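So we're two months into the new setup at Skindbridge and I've changed my mind about it twice already! I used to spend my mornings sorting returns by hand, over 70 a shift, and my wrists knew all about it by lunch. Now the Greco line does the boring ones and I get the odd bits — the stuff it can't make sense of. I like that more than I thought I would.
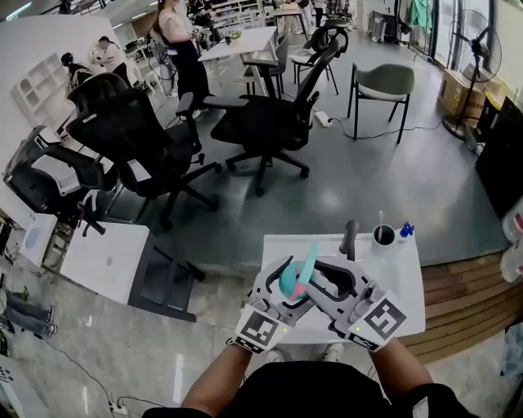

What I do miss is the nattering. We all used to stand round one big bench, and now half of us are on training shifts and the rest are upstairs with the screens. The kettle's still in the same place though, so we catch up there.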